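Laundry notes, set down 03/03/2021. Bench and household tips for anyone repeating the Skekby trials: two arms, a front loader, a basket on the floor. The method is written up separately; what follows is the practical side, most of which applies to unloading a machine by hand as well.

## Before the first run

- Open the washer door fully and leave it there. A door that swings back a few degrees between runs changes the reach for every grasp after it.
- Put the basket down at an angle to the machine, then leave it alone for the whole block.
- Wipe the floor before marking anything on it. Tape over lint lifts within a day.
- Run the drum empty on a short spin if the last load shed fluff.

## Two grippers on dark garments

The main result concerns black and navy clothes. Over 369 attempts, split between one-handed and two-handed grasps, we scored a lift as good if the garment cleared the rim of the basket and stayed up until the arm stopped. One hand managed 111 good lifts from 183 attempts. Two hands managed 149 from 186.

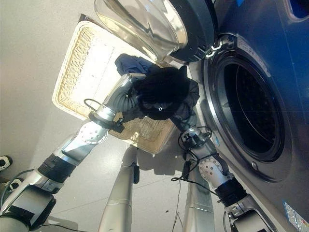
The gap is wide enough to use and narrower than we expected from the September pilot. Most of the one-handed failures were slips at the start of the lift, when the free side of the garment was still caught on something. A second grip takes that load.

In practice:

- Take the nearer side first and do not lift yet.
- Place the second grip across from the first, on cloth of the same thickness. A seam on one side and a single layer on the other will twist.
- Raise both sides together, slowly, until the lower edge is clear.
- If a strap or loop hangs down, carry the garment higher before moving sideways.
- Do not stretch the garment to flatten it. Stretching pulled knitted cuffs out of shape in the pilot and we replaced several.

## Choosing and preparing the basket

Wicker was kept in the protocol after some argument. A smooth plastic tub gives cleaner contact readings, but most of the houses we want results for have woven baskets, and a method that needs a special tub is of limited use. Tín Từ ran the comparison and recommends the following.

- Pale weave, dark clothes. Contrast did more for the grasp planner than any change to its settings.
- Check the rim for broken strands by drawing an old pair of tights along it. Any snag will show at once.
- Trim loose ends flush with side cutters. Sand lightly, along the strand.
- Wash with a soft brush and weak soap solution. Dry flat, away from a radiator.

## Lighting and finger position

Lighting caused more rejected runs than grip force did. The wrist camera sets its exposure over the whole view, so a bright patch of weave costs detail elsewhere. With the fingers open over the wicker, strong light can turn the middle of a pale panel nearly pure white while a brownish shadow sits over the lower left, and the planner then treats the shadow edge as the edge of a garment. We lost 80 frames to this before changing anything.
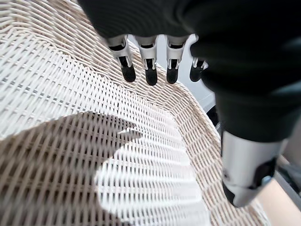
Shadow edges are best dealt with before the hand comes down. Fit a blind or move the lamp so that the light arrives from one side at a low level, and check with an empty hand first. Four fingers pointing down and the thumb set apart from them is the pose to check in, with nothing between the digits. Where the gaps in the weave are still readable in both the lit and the shaded parts, the exposure will do. Save that check with the run and repeat it after any change to the blind.

For hand unloading, the same advice holds in a simpler form: a side light shows up a black sock in a dark drum far better than a ceiling light does.

## Closing the fingers

Set the closing speed low and the stopping force lower than feels sensible. Soft cloth goes on compressing after first contact, and an early stop followed by a short second squeeze held better than one firm close.

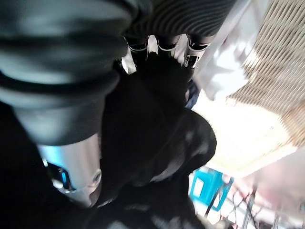 Thick fabric needs a wider opening and a deeper approach. Thin fabric needs the reverse, with the fingertips nearly touching the base before they close. The Vadel setting file has both as presets; the thin one is too fast as supplied and should be halved.

Lint on fingertip pads reduces grip gradually and is easy to miss in the logs. Lift it off with masking tape at the end of each block. Do not use spirit on rubber pads.

## Stores and spares

- Basket liners: Drillberg, medium. The large size rucks up at the corners.
- Masking tape, 25 mm, low tack.
- Cable ties for the wrist leads. Leave enough slack for a full turn of the wrist.
- Test garments are in the Ngô box, sorted by weight. Return them unfolded.

Still open: wet towels, anything with a zip, and fitted sheets.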